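June, after supper

Spent the evening on the shoe rack by the door. It has been bothering me for weeks. Slides everywhere, heels pointing every direction, and I tripped over one this morning with coffee in my hand. The rack is the Brusness one, wood boards on a black metal frame, and it sits on the gray carpet a little crooked however I push it.

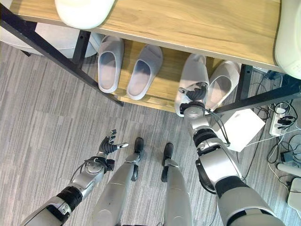 *Two pairs on the lower board, heels out.*

I decided on heels out and toes to the back. I used to do it the other way, but then I had to turn each shoe around before I could step into it. The grays go on the lower board and the whites on the upper one.
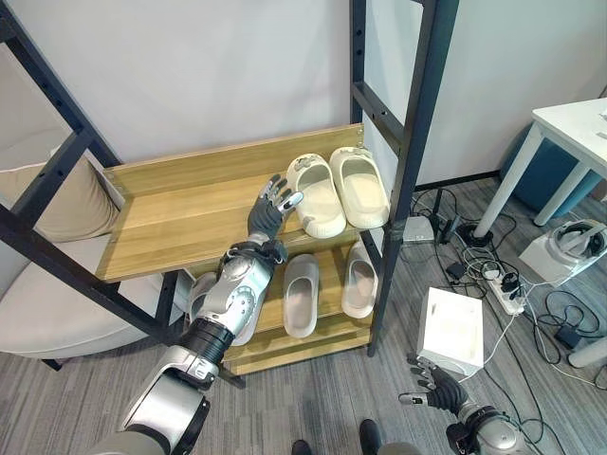 *Whites up top, toward the right end.*

The side posts have holes for moving the shelves up and down. I thought about raising the upper board to make room for the winter boots, but I would need the little wrench and I don't know where that went. Maybe the kitchen drawer. Left it alone. The boots can stay in the closet until October.

The pairs look too much alike. I must have picked up the same gray slide four times before I was happy with where it went.
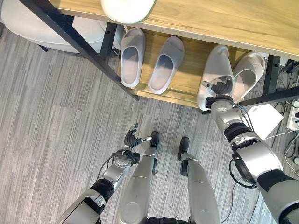

My sister called in the middle of it and said she gave up on racks years ago, she keeps all of hers in a bin and digs. I told her I would lose my mind. She said the bin cost her 6 dollars and has never needed a wrench.

After that I did the clothes. A black piece had ended up over by the rack, and there is never a good spot for things like that near the door. I want hooks. Grirnix has a row of them, but I would have to drill.

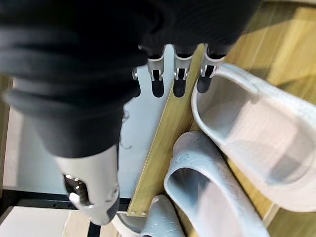 Do I want a second rack? Not until I've gone through the old sneakers and thrown some out.

Wrote "hooks" and "wrench" on the grocery list. Bed by ten, I hope.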